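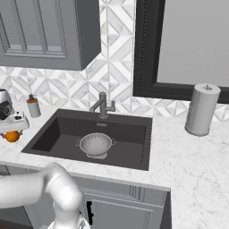
Kitchen > Tips > Washing and draining

Getting the water out of salad, rice and pasta

I wash a great deal of lettuce between June and the first frosts, and for years I served it wet. The dressing slid off and lay at the bottom of the bowl, and my husband, bless him, mopped it up with bread and said nothing. So most of what follows I learned by doing it badly first!

Lettuce and other leaves. Fill a big bowl with cold water, drop the leaves in and swish them about with your hand. Leave them for a couple of minutes so the grit can sink, then lift them out with your fingers. Please don't tip the whole lot through a colander, or you'll pour the grit straight back over your nice clean leaves (I did this at my sister's and we crunched all through lunch). Shake them, roll them loosely in a clean tea towel and put the bundle in the fridge until you want it. They keep nicely like that for 2 days.

Rice. The holes in most colanders are too big for it. Boonsong Yensuk, who had the flat below ours, taught me to rinse it in the pan, swirling and pouring off the cloudy water over my cupped hand, and I still do it that way although I own a perfectly good sieve. Stop when the water is a bit hazy. You could go on all afternoon waiting for it to run clear.

Pasta. Save a mugful of the cooking water before you drain, and put the mug next to the pan at the start or you'll forget, as I do one time in three. Give the colander one good shake and no more. A little water clinging on helps the sauce along. I only rinse pasta if it's going in a cold salad.

Spinach and courgettes. Spinach wants squeezing once it has cooled, a handful at a time, harder than you'd think. Grated courgette needs a good pinch of salt and 6 minutes or so to itself, then the same treatment.

Cleaning the holes. Starch sets like glue, so rinse the colander while it's still warm, from the outside in. If it has dried on, soak it in cold water and go over it with an old nail brush. I keep one under the sink in a Hemmin tub along with the spare plug and the rubber gloves.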